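The portion that nobody eats

Posted Friday, March 17, 2023
Filed under: Food, Grumbling

I gave up on the Curov plan this week, after paying for it since September, and I want to write down why while I am still cross about it.

If you have been spared the adverts, Curov sells a monthly box of small things to eat, each in its own packet, and an app that tells you when to eat them. The idea is that people like me overeat from big bags and that the cure is little bags. You open one, you finish it, your brain registers an ending and you carry on with your afternoon. There is a diagram of a brain on the inside of the lid. It has an arrow on it.

I wanted this to work. I have been a bad snacker all my adult life, the sort who opens a family bag of crisps while waiting for the pasta water and then doesn't much want the pasta. I also like a parcel. So I was a soft target, and I would like that on record before I start complaining.

My first doubt was the word "portion". I looked for where it came from, as you do when you are eating a 20 gram bag of something at your desk and feeling no different. The leaflet says the portions are "guided by research into satisfaction". I wrote to ask which research. The reply thanked me for being curious and gave me a code for 5 per cent off. I wrote again and was told the portions were developed with Clomivton, who are, as far as I can find out, the company that makes the packets.

Now, a packet maker may know a great deal about how much people eat. I don't rule it out. But if I asked a shoe shop how many pairs of shoes a person needs, I wouldn't print the answer next to a diagram of a brain.

The second doubt was me. I kept a tally in the back of a diary for one month, which is a poor sort of study, with one subject who knew what was being tested and wanted a certain result. Even so. On the days I was busy I ate one packet and forgot about it. On the days I was bored or tired I ate one packet, then another, then a third while telling myself that three small ones were probably the same as one big one. They were more. I added up the weights. My brain had registered an ending each time, I suppose, and then registered a new beginning.

What I noticed most was how little trouble it was to open the next one. Everybody who sells small packs says the wrapper makes you stop and think. It made me stop for as long as it takes to tear a bit of plastic. I think longer than that about which mug to use.
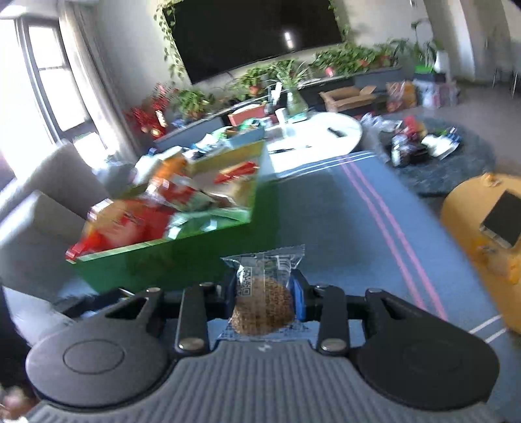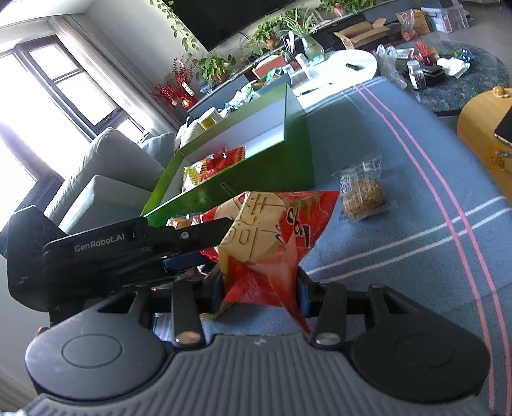
Photos: Manalo Picture Desk

Then there is the rubbish. I know everyone says this and I know it is the easy point, but it was my kitchen bin and I was the one squashing it down. A month of Curov made a carrier bag full of wrappers, none of which our council will take. The box itself is card and has a leaf printed on it. I don't know what the leaf refers to.

A friend who is much more forgiving than I am says I have missed the point, that single wrapping is for keeping things fresh and for sharing out, and that plenty of families have always kept a tin of separately wrapped biscuits for visitors. She is right about that. My gran had one. It was a nice thing to be offered, and you took one, possibly two if your mother was in the other room. But what held us back was my gran and the look she gave, and I can't see how you'd put that in a wrapper. Take the same tin, leave me alone with it and a long film, and I know how it would go.

I should be fair and say what was good. The sesame thing in the January box was very good. The ginger one was all right. The app stopped sending me messages when I told it to, first time, and I can't say the same for my bank. And I did eat a wider range of stuff than I would have bought for myself, although I could have managed that by walking down a different aisle.

The price I can't be fair about. I worked it out properly once I had decided to leave, which is the wrong order to do it in. The box cost me £20 a month. The market stall near the station sells much the same sort of thing loose, by weight, and I bought 400 grams of mixed nuts and crackers there for less than a third of that. They came in a paper bag. I put them in a jar, and I put the jar on top of the cupboard where I need a chair to reach it. So far the chair has beaten the diagram of the brain fairly easily, though I have only been at it a week and I wouldn't trust a week of anything.

Cancelling was the usual performance. You go through several screens, one of which shows you a "journey" with your total on it. Mine said I had enjoyed 109 mindful moments. I had eaten 109 packets of snacks, several of them in the car.

On the last screen they offered me Akik, their new range, with even smaller packs. I read the blurb, out of duty. Same brain, same arrow, a paler green. It says people who switch to Akik report feeling more in control. I'd like to know how many people, and compared with what, and whether anyone asked the ones who stopped paying. I'd have told them, and at some length.

If you are on one of these plans and it suits you, good. I mean it. But before you renew, weigh what you ate last month, add up what you paid -- all of it, with the postage -- and see if you would have agreed to that on the first day. I wouldn't have.

Next time, probably, the water bottle with the times of day printed up the side. I have had one for a fortnight and I have questions.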